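Kitchen counter test pits two grippers against each other in simulation

8th May

The Billildale robotics group has wrapped up its first big round of gripper trials, and there is a lot to get excited about! The team spent most of April running two hand designs, the two-fingered Kristiansen and the softer three-fingered Sestus, through the same set of simulated kitchen jobs. Both were fitted to the same arm model and driven by the same Hisance controller, so any gap between them should come down to the hands.

In all, the group logged 282 runs across 12 household items. The Kristiansen made a clean pick in 168 of its attempts and its successes came fast, especially on narrow things that stand upright. The Sestus was slower to close but much kinder to round objects, and it hardly ever sent an apple rolling (a real headache in the early runs).

What makes this round fun to follow is how messy the test kitchen is. Earlier trials used plain blocks on a bare table, which told the team very little about a real home. Now the arm has to reach over a dark marble island with bread, a phone, a plate, a sponge and a salt shaker all sharing the counter, and a tall clear glass standing among them. Clear items are still the hardest part. The depth camera model loses their edges against the stone, and both grippers missed more often there than anywhere else.

The group also tried a slower approach speed for the last stretch before each grasp. It added time to every run, but the fingers bumped far fewer neighboring items on the way down, and the setting will stay on for the next round.

Scene files and run logs are open to anyone who wants to try their own gripper on the same counter, and the team would love to see what other people come up with.

The two-fingered gripper over the back of the island, above a cluster of utensils or pens and a small glass jar: 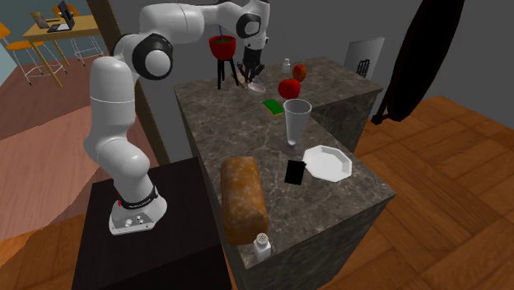

Next round

A further 64 runs are planned with a wrist camera added to both hands. Sign-up for outside entries is open now on the Billildale project page.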